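Home Projects Share Menu Search

Can a Machine Put Away the Chopsticks Yet?
Final report, household automation project
Sun-ja Yoo and Deok-su Heo
Fri 3 September

Our proposal promised to find out whether a machine could take over a full evening of kitchen chores. Our advisor crossed out "a full evening of kitchen chores" and wrote "one chore" in the margin. We picked sorting utensils, on the grounds that neither of us had ever met anyone who found it difficult.

In July we started on Murach, our control program, which learns from recordings of people doing the job with a gripper in hand. The idea is that if you show the software enough good grabs, it will work out the grabbing for itself. The idea does not say how many is enough. We set the target at 233 recordings and told our families we'd be done by dinner.
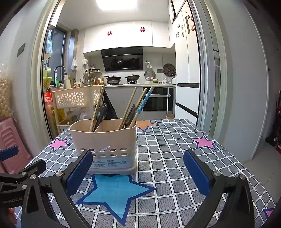 Scoring was simple. A run counted if one utensil was lifted clear and put down where we had asked. It did not count if the holder came along for the ride, or if two utensils went up together, however impressive that looked. Deok-su argued for partial credit. He was outvoted by Sun-ja, who was keeping the spreadsheet.

Murach got 54 runs on its own. Spoons went fairly well when they stood apart. Thin chopsticks were a disaster. The software would choose one, change its mind on the way down, and close on the gap between two of them with total confidence. We tried slowing it down, and it missed more slowly.
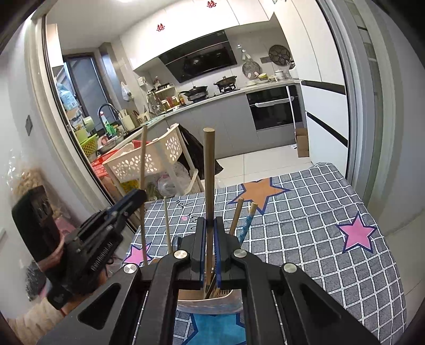 Thickness turned out to matter more than anything in our code. Our early practice sets were all chopsticks, and the results were so gloomy that we widened the mix. A tall wooden dowel like the one between the blue pads gives the jaws something to close on, while the thin stick beside it is the sort of thing Murach treated as a rumor. Dowels are not tableware, of course, and a reader could fairly say we made the chore easier until the machine could do it. We would call that a finding.

The other trouble was contact. A person pulling out a chopstick feels it rub against its neighbors and adjusts without thinking. Murach had pictures and jaw width to go on, and by the time either one showed a snag, the snag was well under way.

So, can machines do this chore? Some of it, on a good day, with a person standing by to do the rest. Sun-ja can empty a full holder before Murach has finished its first approach, and she doesn't need charging.

For next term we want a force sensor in the jaws and a wider range of utensils. Forks have been discussed. Deok-su is against forks.

12 shares | 2 comments

Related projects
Trirnemis: Folding One Towel, Many Times
Clilano and the Problem of Wet Plates
Yeon: A Shelf-Stocking Arm That Mostly Stocks the Floor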